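Speaker notes – bathroom session, May, second half of the morning
Gareth Cheetham, Sotilen housekeeping training

Start when the coffee cups are down. Say who I am, then go straight into the bathroom. It takes the most time per room and gets the most complaints.

Brennan has 52 rooms and every one has the same kind of bathroom. Learn one and you know them all. Ask who has worked there. Let them talk for a minute.
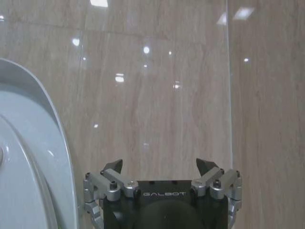
Order of work. Fan on, trash out, cleaner into the bowl, then leave it alone. Do the sink and mirror while it soaks. Most people scrub too early. The Likano label says 3 minutes – point that out, hold up the bottle.

Glossy tile: damp cloth first, dry cloth second, top to bottom. Check it from the side, where streaks show up. No powder on it, ever. The Flostis site went through roughly 1,000 cloths last year, mostly from people using one cloth for everything. Pass the two colors of cloth along the rows.
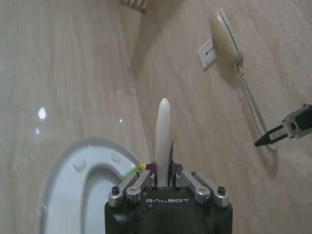

Next, the brush. Under the rim first, all the way round, then the sides, then down into the drain. Flush with the brush still in the bowl so it gets rinsed. Let it drip before it goes back in the holder. If the bristles are bent flat, ask for a new one.

Question to the room: what do you wipe last? Wait for answers. Should be the floor.

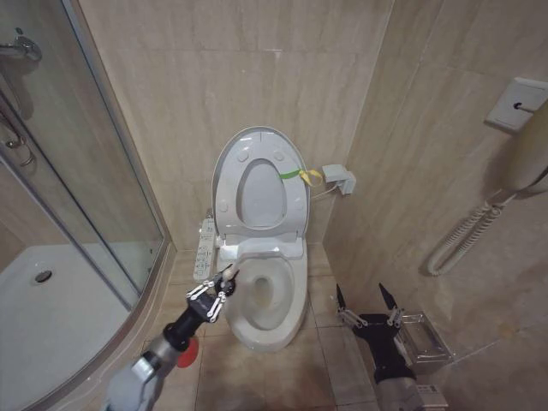
Electric seats get their own few minutes. Spray goes on the cloth and the cloth goes on the seat. With a side panel like this one, wipe gently between the rows of buttons, and keep the plug and outlet to the right of the toilet dry. Lid and seat ring both up while you do the bowl. Before you leave, look at the paper holder – an empty one means a call to the front desk.

Break, then linens. Sign-in sheet goes round again.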